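July 2021, handout 4 (cables, grippers, house rules). Shahnaz Ekanayake's notes, typed up quick, Margareta Toma checked the wiring part. Bring your own copy, I'm not printing more.

## Where we are

Base bolted down in May. Both arms on, both grippers closing. "Skinura" is the name of the whole build, "Rovby" is only the control box, please stop mixing them up in the log. Sokon = the script that plays back recorded moves. Log entries so far: 607. Most of them say "test" and nothing else. Write what you tested!!

## Cable routing

- slack at every joint, enough for full bend both ways
- no tie wraps ON a joint, only on the segment before and after
- gripper cable gets its own loop, don't bundle with motor power
- mark both ends. Tape and pen is fine
- connector clicks or it isn't in

Quick check before power: move the arm by hand through its whole range, slow, one joint at a time. Listen. If a cable goes tight anywhere, stop and re-route, don't "just be careful" in the program. The program is never careful.
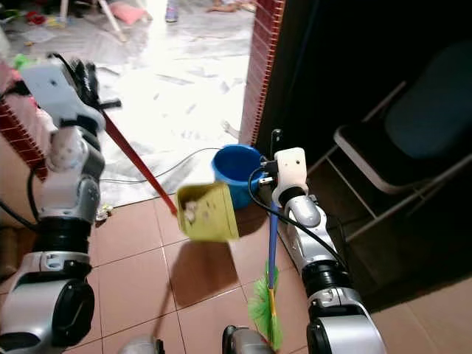
Long tools are the topic for this week and the next one. A short tool in the gripper is nearly the same as an empty gripper. A long one is a lever, and every small error at the wrist gets bigger at the far end. With the broom handle in the left gripper and the dustpan up off the tiles at the other end, the wrist has to hold against twist as well as weight. The duster on the right hangs straight down from its blue handle, much easier case. So: start with hanging tools, then go to tilted ones. Write down the grip point each time (tape ring on the handle works).

Grip settings, in the order you should try them:

1. Close at low force, lift a hand's width, wait.
2. If the handle turns in the fingers, add force one step. One.
3. Still turning? Move the grip point toward the heavy end before adding more.
4. Save the setting under the tool name. Not "new2".

Speed cap stays at 52 percent for anything with a handle. I know it looks slow. Leave it.

## Two arms at once

The arms don't know about each other. Sokon plays two lists of positions side by side and that's all it does. If list A is late, list B doesnt wait. So put a hold point in both lists wherever the tools come near each other, and give both holds the same name. Spelling counts.

Common mistakes from last time:

- hold in A, no hold in B
- elbow paths crossing, looked OK at low speed
- recorded with one tool, played back with another
- home position changed and not told to anyone

Wrist views: look at them before every playback, both sides. You want to see the finger edge clearly and the space next to it. If a view is washed out on one side, turn exposure down by hand, auto will chase the bright floor and you lose the dark parts.
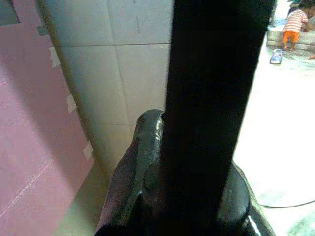
Fingers next. Pads wear at the tip first. Change them in pairs, never one alone. We logged around 2000 closings on the first set and the grip force had drifted by then, so the new rule is check at half of that and write the result down. Wipe with a dry cloth, no spray.

## House rules

- stop button in somebody's hand whenever power is on
- kids and visitors out of reach, and "reach" means arm plus tool
- anything on the floor inside that circle gets picked up first, cables too
- power off before you put your hand near a finger. Yes also for a second

## For next time

Pick one tool with a handle. Record a lift, a quarter turn, and a put-down. Play it five times and note where the far end lands each time, in cm from your tape mark. Hand me the numbers even if they're bad. Then same tool, grip point moved by a hand's width, five more.

Ekanayake group takes the left arm, Margareta's takes the right, swap halfway thru. Spare connectors are in the tin, sign for them.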